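The fitted sheet is a failed product, and we have agreed to live with it.

I don't say this lightly. I've given the fitted sheet most of my adult life. I have bought cheap ones and I have bought one, from a catalog outfit called Lutinora, that claimed a thread count of 800, which I took at the time to be a measure of quality and now suspect is a measure of how much a person will pay to lie down. It came off the corner on the second night, exactly like the cheap ones, only with more self-regard.

Consider what we ask of it. A rectangle of cloth with elastic in it has to hold on to a thick rectangle of something else while a grown adult rolls around on top, dreaming about missed trains. We'd never accept this from a trash bag. If the lid of a saucepan flew off every third night and hit you in the ear we would write to somebody. But the sheet pops loose at 3 a.m., you wake with your cheek on bare mattress, and you blame yourself.

The market's answer has been the clip. You buy the sheet, and then you buy a second thing to make the sheet do what the first thing was sold to do. I own the clips. I'm not above the clips. My brother-in-law, Evaristo Zamudio, has a set of suspenders under his mattress that cross in the middle and would hold a man to a parachute, and he speaks of them the way other people speak of a good mechanic.
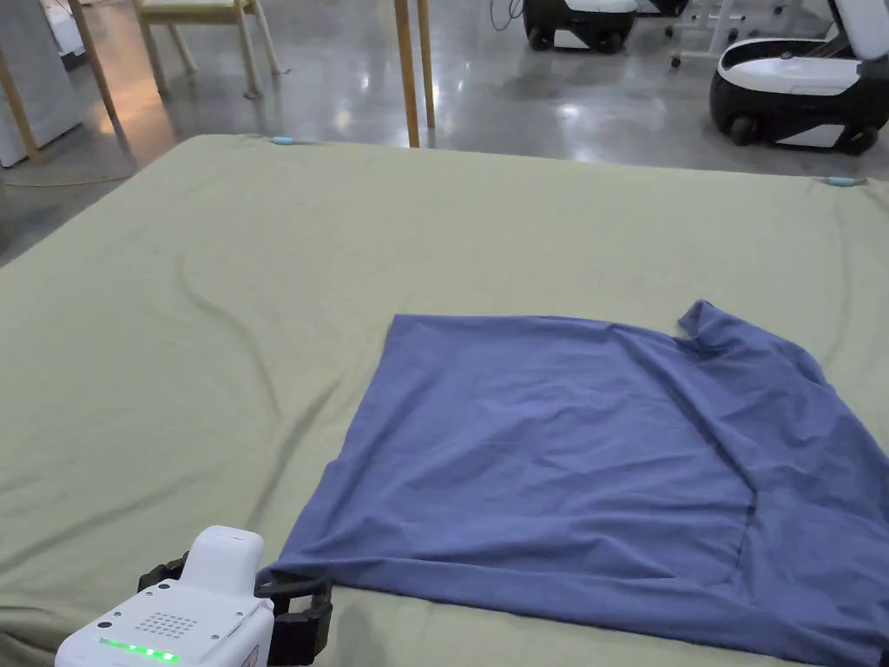

*Sage green, two blue clips, and a T-shirt that still needs folding.*

What bothers me is how quickly the clip stops looking like a repair and starts looking like part of the bed. Give it a year and there'll be a line of decorative ones. Give it five and hotels will mention them. This is how we've handled nearly every bad household object of my lifetime. We keep the thing that doesn't work and build a small, cheerful industry next to it. Jar grippers. Shoe horns for duvet covers. The plastic doodad that keeps the lemon half from drying out in the refrigerator, where it dries out anyway, in a doodad.

And then there's the folding. I've watched Yatziri Alvarado, who ran the linen room at a lakeside hotel in Villalobos for years, fold a fitted sheet into a flat square while telling me about her divorce. Hands in two corners, flip, tuck, flip, done. I've had it explained slowly. I've had it explained with gestures. On my own I produce a kind of loaf, and I put the loaf on the closet shelf with the other loaves, and I close the door on them.

There is a theory, popular among tidy people, that this is good for us. The well-made bed is supposed to set up the rest of the day. I made mine every morning for 40 days last winter, starting in February, to see what would happen. I was late to work as often as before and I ate the same amount of cheese. The bed looked nice. I'd come home and look at it and feel I had to be careful around it, as though it were a guest.

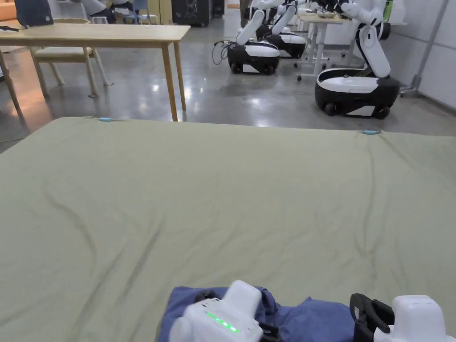 My grandmother used flat sheets. She tucked them under with a hospital corner so tight you entered the bed like a letter going into an envelope, and you stayed where you'd been put. I hated it as a boy. Now I think about it with real longing, usually around the time I'm on my knees at the far corner next to the wall, holding up the mattress with my head.

People will tell me to go back to flat sheets, then. I tried. You can't easily buy one flat sheet anymore. They come in a set, with the fitted one, like a hostage. Desta Mersha at the bedding counter in Totden was very kind about it and suggested I buy two sets and throw half away, and I could see from her face that I wasn't the first customer to whom she'd made this proposal.

So I bought a bigger fitted sheet instead, one with what the package calls deep pockets. It doesn't come off. It also doesn't fit, and gathers slowly in the middle over the course of a night, so that by Wednesday I'm sleeping beside a long, low ridge of cotton that my wife refers to as the Alps. I have ordered more clips.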